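We use cookies to improve your experience. Accept | Manage settings

Evening degree places at the Istgate centre
Reading time: 2 minutes
Print this page | E-mail this page

wolldale_mick
Has anyone here signed up for the part-time business degree at the Istgate centre? The leaflet says teaching is two evenings a week and the award comes from Pumthorpe, same as if you went to the main campus. I work shifts and can't get to Pumthorpe by six. Wondering if it's worth the money.

GGentile
I'm in my second year. The modules are the same and so are the exams. What you don't get is the library. They send books over on a Tuesday and if you miss the van you wait a week. Fees were 300 a module when I started, now 400.
Ginevra Gentile

tansy44
The award is the same but the teaching isn't. My brother did the first year there and had three different tutors for accounting. He transferred to Pumthorpe in October and found they were well ahead of him. I would ask who is teaching before you pay anything.

GGentile
That was the year Dr Jabłońska was off. She's back and takes accounting and statistics herself. There are 20 of us in the group and you can get hold of her after class, so I don't think it's fair to judge it on that one year.

tansy44
Fair enough about the tutor, but people paid full price for that year and nobody got a refund. I'd still want it in writing.

oldcrane
Check the registration as well. A centre can be approved to teach the certificate and not the full degree. Istgate was only cleared for the first two years when I asked, and the third had to be done at Pumthorpe. May have changed.

wolldale_mick
Thanks, the leaflet doesn't mention that. Will ring them. What's it like on the night, is there anywhere to eat? I'd be coming straight from work.

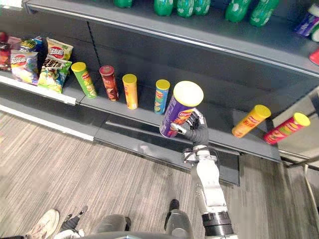 GGentile
Classes run 6 to 9 with one break, and the canteen shuts before we start, so bring something proper. I got through the first term on crisps and fizzy pop from the shop by the bus station. A purple tube of Lay's and a green bottle, much like those, was my tea more often than I'd want my mother to know. There's a kettle in the common room but you need your own mug.

oldcrane
The third year is the thing to sort out, Mick. Tea you can manage.

wolldale_mick
Rang this morning. The third year is at Istgate now, but two of the options are only taught at Pumthorpe, in the daytime. They're sending me the list. Still waiting to hear about the tutors.

Sign up to our newsletter for new threads in Local Colleges.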